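Arm stops with force fault while placing on plate, cable ends up under gripper

Ticket status: Closed
Priority: Normal (raised from Low)
Product: Tanasarn tabletop arm with Vindia gripper
Software: Brenard task runner
Opened by: Solange Marchand
Assigned to: Jatbridge support desk

Opening report

We run the kitchen table task on the Tanasarn arm. The arm picks up the yellow block, puts it on the plate, and goes back to its ready position. The sausage goes into the saucepan in the same task. It ran fine before we moved the cell to its new bench.

After the move, the arm began to stop during the place step. It reaches the plate, lowers, and then the Brenard screen shows "Force limit, tool axis" and the arm holds position. It does not open the gripper, so the block stays between the fingers. If I clear the fault and press Resume, it pushes down again for a moment and faults again. If I clear it and choose Retract, it comes up normally.

It does not happen on every run. I did six runs in a row on Wednesday and two of them stopped this way. The other runs finished.

What I have tried so far:

Restarted the Brenard controller.
Cleaned the gripper fingers.
Ran the arm through its self-check, which passed.
Swapped the plate for another one of the same type.

None of this changed anything. I have not touched the force limit. I would like to know if it is safe to raise it.

First reply from Jatbridge support

Please do not raise the force limit yet. A force fault on the tool axis means the arm met more resistance going down than the task allows. The usual reasons are a wrong table height, a wrong payload setting, or something between the gripper and the surface. Raising the limit would let the arm push harder on whatever it is meeting.

Please also stop using Resume after this fault. Resume repeats the last move. Use Retract, and keep your hands off the tabletop until the arm is back at its ready position.

Could you send the following:

The Brenard event log from a run that stopped.
The payload value entered for the gripper.
A photo of the arm at the plate.
A note on what changed when the cell was moved, even if it seems small.

Reply from Solange Marchand

Log is attached to the ticket. The payload value is the one from the Vindia data sheet and was not changed.

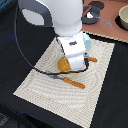 Arm over the plate, with the black cable lying across the placemat and under the gripper.

Changes made during the move: the new bench has a black top. The old one was light wood. We kept the same placemat and the same pink board with the pots. The arm base was bolted down again and I redid the table height with the touch-off routine. The cables were all unplugged and plugged back in. I was not the person who did the cables.

I should add that the placemat is woven and gives a little when you press on it. We had the same mat on the old bench, so I did not think of it as a change.

Second reply from Jatbridge support

Thank you, the log and the photo both help.

The log first. On the run that stopped, the tool force starts to climb before the gripper reaches the programmed place height. If the table height were wrong, we would expect the same climb on every run. You have runs that finish with a normal force curve, and the heights in them match. So I do not think the touch-off is the problem, though we will check it later anyway.

Now the cable. It should not be on the work surface at all. From the photo I can't tell where it starts. Is it the gripper cable, or does it belong to something else in the cell? Please trace it by hand with the arm powered off and tell me where each end goes.

Until this is sorted out, please do not run the task without someone at the stop button. A cable that gets under the fingers can be pinched or cut. If it gets around the wrist it can also be pulled out of its connector while the arm is moving. I am raising the priority of this ticket to Normal for that reason.

Reply from Solange Marchand

Powered off and traced. It is the gripper cable. One end goes into the connector on the wrist and the other goes down to the Vindia control box behind the bench. On the old bench it ran along the arm and was held with hook-and-loop straps. There are no straps on it now. I found them in the box with the bench hardware.

With nothing holding it, the slack hangs off the upper part of the arm. When the arm reaches out toward the plate, the loop comes down on the placemat. I moved the arm by hand in free-drive to see this. On some passes the loop stays out to the side and on others it slides toward the gripper.

That would fit with it only failing some of the time.

I looked over the cable jacket. There is a flattened spot a short way back from the wrist connector. I can't see any bare wire. Is it OK to keep using it?

Third reply from Jatbridge support

No, please replace it. A flattened jacket can hide a broken conductor, and on this gripper a bad signal line can make the fingers open or close at the wrong time. We have shipped a new Vindia cable and a set of straps to your site address. Leave the arm powered off or run it with the gripper disconnected until they arrive.

When you fit the new one:

1. Power off the controller and wait for the lights on the Vindia box to go out.
2. Move the arm by hand to its ready position before you route anything.
3. Fix the cable at the base, at the elbow, and just above the wrist. Leave a small service loop at the elbow and keep it on the side facing away from the tabletop.
4. With the controller back on and the arm in free-drive, take it by hand through every pose in the task. The cable should not touch the table and should not go tight at any point. Include the pick position for the block and the reach to the saucepan, which is the longest one.

Only after that, run the task at low speed with the gripper empty.

Please also send a photo of the arm at the start of the task, so we can see how far it has to travel to the plate.

Reply from Solange Marchand

Cable and straps arrived. Fitted as described. The elbow strap was too short to go around the housing, so I joined 2 of them together. Let me know if that is a problem.

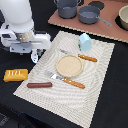
The start position in our Brenard file is at the left side of the placemat. From there the arm goes for the block first, then across to the plate, then comes back for the sausage and carries it over to the saucepan. The block always starts on the bench top and not on the mat. It has a taught pick point, so we put it back in the same place each time.

I did the hand check in free-drive. No contact with the table in the ready position, at the block, or at the plate. On the reach to the saucepan the cable went nearly tight at the wrist. I let out some slack through the wrist strap and tried again, and it was fine. I then checked the plate position a second time in case the extra slack had brought the loop back down. It had not.

Low-speed run with nothing in the gripper finished without a fault. I have not run it with the block yet. There is one more thing I want to ask about. During the low-speed run the orange-handled utensil nearest the front of the mat moved a little as the fingers passed over it. I did not see the fingers touch it. Could the arm be lower than it should be?

Fourth reply from Jatbridge support

Joining the straps is fine as long as the join sits on the outside of the housing.

On the utensil: this could be a height error, or the woven mat may be lifting at that spot. Please do the touch-off again, this time on the bare bench, with the mat moved away. Then put the mat back, smooth it flat, and enter the mat thickness in the surface offset field. The touch-off routine presses lightly, and on a soft mat it reads lower than the real top of the weave. On your old bench the error may have been small enough to pass.

After that, please run the task with the block at low speed, then at normal speed, and send the log.

Reply from Solange Marchand

Touch-off redone on the bare bench. You were right about the mat. The old value had the surface lower than it should be. I entered the offset and saved the file under a new name so that the old one is still there to compare.

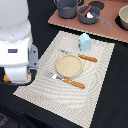 Low-speed run with the block was clean, so I went on to normal speed and did 4 runs. All of them finished. The force at the plate stays flat until contact and the gripper opens when it should. None of the utensils moved. Log attached.

I have kept the force limit at its original value. I also wrote the strap positions on a sheet and taped it inside the door of the control cabinet for the next time the cell gets moved.

One small request. The Brenard fault screen puts Resume as the highlighted button after a force fault. I pressed it the first few times because it was the one lit up. Could Retract be the default there?

Closing note from Jatbridge support

The log looks normal. Cause recorded as gripper cable left without straps after the bench move, with the slack getting under the gripper during the place step. Second finding recorded as surface height set on a soft mat.

Please send the damaged cable back in the bag that came with the new one. Do not keep it as a spare.

I have passed on the request about the Resume button as a change request for Brenard. I can't give a release for it yet. Until then, please put a note at the operator station to use Retract after any force fault.

Check the straps again after the first week of normal use, as new ones can slip a little on a smooth housing. If the fault returns, reply to this ticket and it will reopen.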